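Student Robotics Clubs > Build & Code Help > drawer task, gripper wont come in square

Page 1 of 1

mbeddoe
Posted Tuesday 4:52 pm

Ok so our club is doing the open-the-drawer task for the Misitz student round in June and we're stuck. One arm, parallel gripper, two-drawer wood cabinet. Top drawer has a black bar handle, bottom one just has a slot cut in it. Score is for the top drawer out 7 inches, then closed again. Bottom drawer is bonus.

Problem – if the cabinet is square to the arm base we get it nearly every time. Rules say judges can set it at an angle. Turn it and the fingers come in crooked, one lands on the bar and shoves the whole cabinet back. Cabinet slides, pose is garbage, run over.

Anyone done this one? Mared, Rowlands robotics club

grillex_dan
Posted 5:10 pm

what are you using for the handle pose? if its a fixed offset from the cabinet corner thats your problem right there

mbeddoe
Posted 5:14 pm

Fixed offset yeah. Iestyn Rees wrote that part last year and it worked fine last year

skendberg_fan
Posted 5:31 pm

Last year they didnt rotate it. Rule changed. Read section 2.

You need the yaw of the front face, then rotate the offset AND the gripper. People always do the first and forget the second. Your fingers should close across the bar, square to the drawer front, whatever way the box is turned.

tallpaul
Posted 5:48 pm

Disagree a bit, you don't need to be perfectly square. Open the jaws wide, come in slow, let the fingers center themselves on the bar. We ran it 40 times with sloppy yaw and missed 2. Compliance fixes a lot.

skendberg_fan
Posted 5:55 pm

Compliance fixes a lot on a cabinet thats screwed down. Theirs slides. She said it slides.

tallpaul
Posted 6:01 pm

so put rubber feet on it

mbeddoe
Posted 6:03 pm

Not allowed, judges bring their own cabinet. Ours is just the practice one

tallpaul
Posted 6:04 pm

ah. ok then yaw matters more, fair

grillex_dan
Posted 6:20 pm

also check your approach height. we kept coming in from above and the fingertips hit the drawer face before they got around the bar. back off, drop to handle height out in free space, THEN go in level. costs you a couple seconds who cares

and log the wrist force on contact. ours stops and retries if it spikes before the jaws close. saved so many runs

iestyn_r
Posted 7:12 pm

Hi I wrote the offset thing. In my defense nobody asked for rotation lol. The transform is in there already, its just hard coded to zero in the config. Mared look for face_yaw. You'd still have to do the gripper part, skendberg_fan is right, I never did that bit

mbeddoe
Posted 7:20 pm

Iestyn!! ok found it. It says 0 with a comment that says "fix later"

iestyn_r
Posted 7:21 pm

yep sounds like me

coach_h
Posted 7:40 pm

Watch the pull too. If you turn the cabinet and still pull along the base axis it'll bind in the runners no matter how good the grasp is. Pull direction has to come from the same yaw. We burned a week on that and blamed the motors. Almost spent 3,000 on a new wrist.

skendberg_fan
Posted 7:46 pm

^ this. grasp, approach, pull. All from one angle.

What about the bottom drawer? are you even trying it

mbeddoe
Posted 7:58 pm

Want to but I'd say skip. One finger in the slot and drag, in theory. Half the club says go for the bonus, half says get the top one solid first. I'm in the second half

tallpaul
Posted 8:05 pm

go for the bonus, everyone gets the top one

coach_h
Posted 8:11 pm

Everyone does not get the top one. I've watched plenty of teams shove that box right across the table.

mbeddoe
Posted 8:34 pm

Ok putting in the yaw stuff tonight, gripper rotation after that. Practice setup with the cabinet turned, tell me if the angle looks too easy compared to what judges do
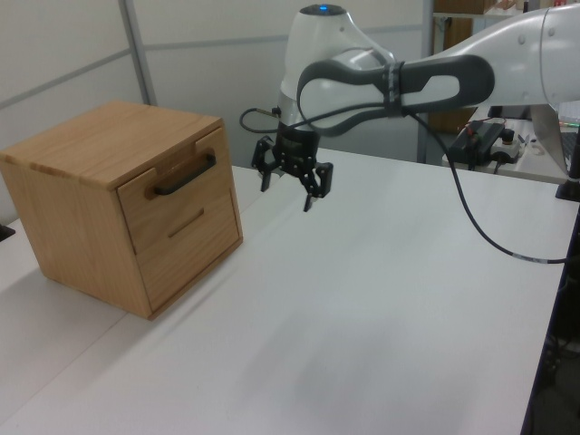 grillex_dan
Posted 8:50 pm

try it turned the other way as well before you call it done, our code was fine on one side and flipped the sign on the other. took us forever to spot becuase we only ever practiced the one angle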